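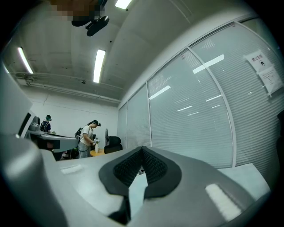

Come set tables with us! Paid sessions at the Trallwood room

Hi, I'm Esperanza Blackwood, and I'm looking for people who don't mind doing a small, ordinary job over and over with a bit of care. The job is table setting. Cups, saucers, tablecloths, flowers, then clear it all away and lay it out again some other way. If you've ever fussed over where the bouquet should go before your aunt comes by, you already have the experience I want.

The room is plain and office-like – concrete ceiling, tube lights, white walls – so we bring the charm ourselves. You might start with a pale blue cloth and a single teacup on its saucer, and add pink flowers once that looks right. Or flowers first, I really don't care as long as you finish the table you started!

What I need from you:

Two sessions a week, 5 hours each, through the end of July
Comfortable shoes (you'll be standing most of the time, though there are chairs for breaks)
Patience with cloths. They never hang straight the first time
You should be happy working near other people, as there's usually more than one of us on the floor

Pay is $200 per session, and lunch is on us. No degree needed and no restaurant background either. If you have waited tables, great, but please leave the fancy napkin folding at home (I mean it, we did swans once and lost a whole morning).

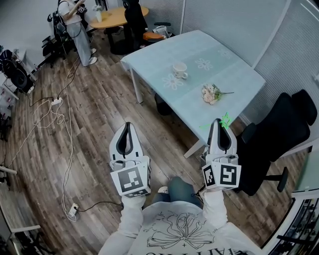
Macedo wrote to ask whether left-handed people can apply, and whether it matters if you always put the cup handle on the same side. Yes to the first, and no, please mix it up – I'd love to see tables that look like different people laid them.

To apply, send me a few lines about yourself and which weekdays suit you. Put "Table setting" in the subject line or it will get buried in my inbox. I'm reading everything that comes in by 18 March 2022, and I'll call you for a quick chat after that. Friends are welcome to apply together, just send separate notes so I can get both of you on the schedule.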